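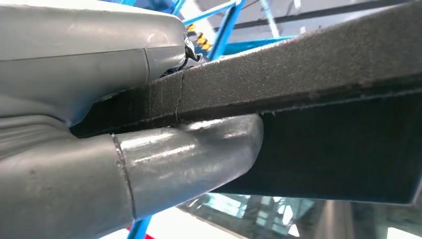
March, evening

Started on the textured bars at 7. The textured covering takes a mark easily, and I want a limit on it before we fit any more. Pressed a spare with a flat clamp pad in 500 g steps and logged the recovery of the surface after each one. Up to the fifth step the grain came back within a minute. At the sixth it kept a pale line across the top face that did not brush out. I have written the limit down as five steps and will repeat it on a second spare, as one sample proves little.

Length checked at 464 mm on the steel rule. The Trilard drawing gives the same figure, so the misfit Asmaa reported is in the housing and the bar can be left alone.

Housings after lunch. Wiped the steel table with alcohol first; grit on it scratches the rims. The black ones from Prarkberg come open, with the compartments molded in and burrs left in some of the slots. A burr of half a millimeter is enough to lift a part off its seat. Took them down with the small flat file and blew out the swarf.
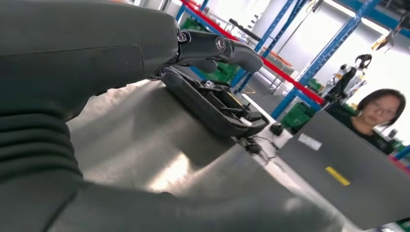 Black housing on the steel table, compartments side up.

Of the 13 housings delivered, two went back in the box for warped rims. The rest sit flat, with a gap of around 0.2 mm at the worst corner. I have asked Younis whether the warp comes from the mold or from stacking them in the carton. No reply by 4.

Szu-yu Ko wants the cables routed away from the table edge, with a tie every hand's width. Agreed. Ties are down to the last bag and the order with Tusora has not been placed. Asmaa Farouk has the form.

Left shoulder stiff from filing. The table is too low for that work by the height of a brick. Tomorrow: second spare, same pad, same steps, then the connectors.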